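Six weeks of vestibular physio

I started getting dizzy in June, rolling over in bed. The room would spin to the right for less than a minute and then stop. I put up with it for longer than I should have, mostly by sleeping propped up on two pillows and not looking at high shelves.

My GP in Plestesbridge did the test where they lie you back quickly with your head turned. It set the spinning off straight away. She said it looked like BPPV, which is loose crystals in the inner ear, and gave me a referral to a physiotherapist who does balance work. The wait was 23 days.

The physio was Rhonda Dhillon, who works out of the Gredis Street clinic above the chemist. Parking is bad. There is a two-hour spot behind the bakery if you get there early.

The first appointment took 40 minutes. She asked a lot of questions, watched my eyes while I followed her pen, and then did the Epley manoeuvre on the right side. You lie back, turn your head, roll onto your side and sit up, and you hold each position until you're told to move. I felt awful during the second position and fine by the time I was home. She told me to have someone drive me, so my neighbour Catalina Insaurralde did, and read a magazine in the waiting room.
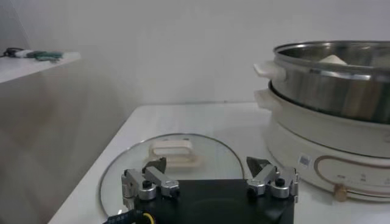 Did it work the first time?

Partly. The spinning in bed was gone the next morning, but I was still unsteady on my feet, especially in the supermarket and on the footpath after dark. Rhonda said the leftover wobble is common and gave me exercises for it.

The exercises are dull. I stare at a letter stuck to the wall and turn my head from side to side for 20 seconds, then nod up and down for the same. Then I stand with my feet together and my eyes closed, in a corner with a chair in front of me. I did them 3 times a day for six weeks and missed a few when my sister was staying.

The second Epley was at week two, when a bit of the spinning came back after a visit to the dentist. It was milder that time. By week four I could walk down the hill to Macedo Park without looking at my feet the whole way, and I drove myself to the last two appointments.

My private cover paid for part of each visit. The gap was more than I expected, so ring your fund first and ask what they pay for physio. My GP also mentioned a care plan, but I was too late in getting the paperwork in.

I've been told it can come back. I have the exercise sheet on the fridge and Rhonda's number in my phone. Next month I'm booked on the ferry to Umska, which I had cancelled once already, and I've asked for a seat near the middle of the boat.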